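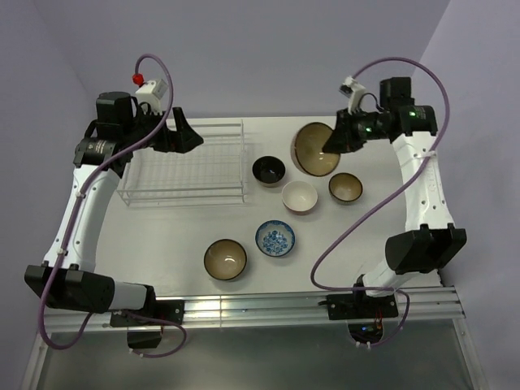 Craddock Realty | Listing Support Desk

Home Guides Forms Lockboxes Contact

November 29, 2018
Posted by Listing Support

Areo User Guide
Section 5: Entering a Rural or Acreage Listing

This section covers houses sold with land, barns, stables, workshops or other outbuildings. For a house on a regular town lot, use Section 4. For vacant land with no house on it, use the Land form in Section 6.

Have these ready before you sign in to Areo:

- the signed listing agreement
- the county parcel number or numbers
- the deed or the most recent survey
- the seller's disclosure forms
- well and septic records, if the property has them
- your room measurements
- your photos, already sorted into a folder

Areo signs you out after a period of inactivity and does not save a half-finished page when it does. Click Save Draft at the bottom of each page before you answer the phone or leave your desk.

5.1 Start the listing

1. Sign in and choose New Listing from the left menu.

2. Under Property Type, pick Residential with Acreage. If you pick Residential, the Outbuildings and Land Use pages will not appear. The type cannot be changed after the first save. You would have to delete the draft and start over.

3. Enter the parcel number exactly as the county writes it, with dashes. Areo will look up the owner, the tax amount and the recorded acreage.

4. Check the owner name against the listing agreement. If they don't match, stop and call Listing Support. A recent sale, a trust or a death in the family can all cause this, and each one needs different paperwork.

5. If the sale includes more than one parcel, click Add Parcel and repeat step 3 for each. Mark the parcel with the house on it as Primary.

Note: In Grollesow Township the county lookup sometimes returns no result for parcels that were split after last March. Type the information in by hand from the deed and check the box marked Manual Entry. We'll verify it before the listing goes live.

5.2 Address and location

1. Enter the street address as the post office has it.

2. Look at the pin on the map. On long private drives the pin usually lands on the road or on a neighbor's field. Drag it to the entrance of the driveway, where a buyer would turn in.

3. In the Directions box, write driving directions from the nearest state highway. Use road names and turns. Leave out "turn at the red barn" and similar landmarks unless there is no road sign at all.

4. If the driveway is shared or crosses someone else's land, set Access to Easement and attach the recorded easement on the Documents page. The listing can't be published with Access left at Unknown.

CAUTION: Do not put gate codes in the Directions box. Directions are printed on the public sheet. Gate codes go in Private Showing Notes, covered in 5.6.

5.3 Acreage

Areo has two acreage fields and they are often mixed up.

Recorded Acres comes from the county and is locked. Marketed Acres is the number the public sees.

1. If there is a survey, enter the surveyed figure in Marketed Acres and choose Survey as the source.

2. If there is no survey, enter the same figure as Recorded Acres and choose County Record as the source.

3. If the seller gives you a figure that is different from both, don't use it. Write it in Office Remarks and ask the seller where it came from.

4. Fill in the land use breakdown. The lines are Pasture, Cropland, Woods, Water and House Site. Together they must equal Marketed Acres. If they don't, the page will show error 137 and will not save.

Error 137 also appears when a line is left blank. Enter a zero for any land use that does not apply.

5. Under Road Frontage, enter the length in feet for each road the property touches. Use the survey or the county plat. Do not pace it off.

5.4 Rooms and outbuildings

1. Enter each room with its floor level and its longest length and width. Round down to the nearest half foot.

2. A room may be entered as a bedroom only if it meets the bedroom rules in Appendix B. Otherwise use Bonus Room, Den or Office. If the septic permit is for fewer bedrooms than the house has, enter the permitted number in the Septic Bedrooms field. Both numbers print on the sheet.

3. Go to the Outbuildings page and click Add Building. Each structure of 200 square feet or larger gets its own entry. Smaller sheds can be listed together under Other Structures.

4. For each building, enter:

- type (barn, stable, workshop, machine shed, detached garage, other)
- outside dimensions
- floor (dirt, gravel, concrete, wood)
- power, yes or no
- water, yes or no
- number of stalls, for stables only

5. Leave Year Built empty if the seller isn't sure. An empty field prints as "Not provided."

Note: A building with an apartment or guest quarters in it must also be entered on the Second Dwelling page. Attach the occupancy permit. If there isn't one, describe the space as "finished area" and do not use the words apartment, in-law or rental anywhere in the listing.

5.5 Description and photos

The public description holds 400 characters on the printed sheet. The website will take more, but the sheet cuts off whatever goes over, in the middle of a word if that is where the limit falls. Watch the counter under the box.

1. Write the main facts first: style of house, bedrooms, acreage, buildings. Views and setting come after that.

2. Describe the property and leave out any mention of who might like to live there. Areo flags some words for fair housing review. A flagged listing stays in Draft until we clear it, normally by the next business day.

3. Do not repeat the price. When the price changes, the description doesn't change with it.

4. Go to Photos and click Upload. Files must be JPEG. Wait for the green check on every photo before you leave the page.

5. Drag the photos into order. Front of the house goes first, followed by the other outside views, the main living areas, the kitchen, bedrooms, baths, outbuildings and land.

6. Add a caption to each outbuilding photo and make it match the building name on the Outbuildings page. "Stable" in one place and "Horse barn" in the other leads buyers to ask where the second building is.

CAUTION: Aerial photos must show only what is for sale, or have the boundary line drawn on. If you use the boundary tool, tick the Boundaries Approximate box so the note prints beneath the photo.

5.6 Lockbox and showing instructions

These steps are for the Erarach lockbox. If you still have one of the old dial boxes, see Appendix D, and please trade it in at the front desk when the listing closes.

1. Hang the lockbox somewhere that can be reached without going through a pasture or an animal pen. The front porch rail is usually fine. Do not hang it on a gas meter, a propane line or the gate itself.

2. In Areo, open Showings and click Assign Lockbox. Type the serial number from the back of the box.

3. Set the showing hours. The Erarach box will not open outside those hours, including for you.

4. Test the box with your own code while you are standing at the property. Put the key in, close it, open it again and check that the key turns in the door. Test keys for any locked outbuildings too.

5. Fill in Private Showing Notes with gate codes, alarm codes, and anything an agent needs to know about animals. State plainly if there is livestock in the fields and if gates must be left as found.

6. Choose the notice period. The choices are None, One Hour, Same Day and 24 Hours. Where there are tenants, select 24 Hours unless the lease asks for longer, and in that case choose Custom.

If the box shows a red light after three tries, it has locked itself. Wait ten minutes and try again. If it is still red, call Listing Support with the serial number. Do not pry the box open. Cold weather can also slow the shackle, and warming the box in your hand for a minute is often enough to free it.

5.7 Review and publish

1. Click Preview and read the sheet from top to bottom. Check the price, the acreage and the phone number twice.

2. Send the preview to the seller using the Send for Approval button. The seller's reply is stored with the listing. Approval by text message or over the phone is not stored and does not count.

3. When the status changes to Seller Approved, click Submit to Office.

4. We review the listing and either publish it or send it back with comments. Comments appear in yellow next to the field that needs work. Fix the field, save the page, and click Submit to Office again.

5. Once the status is Active, look the listing up on the public website yourself. Photos can take a few hours to show.

Changes after publishing: price, remarks, photos and showing hours can be edited by the listing agent at any time. Acreage, parcel numbers and the list of outbuildings are locked. Send a Change Request with the supporting document attached.

If a building is being kept by the seller or moved off the property before closing, leave it in the Outbuildings list, set it to Excluded, and enter it on the Exclusions line as well. The same goes for portable stalls, feed bins and fuel tanks that are not staying.

Next: Section 6, Vacant Land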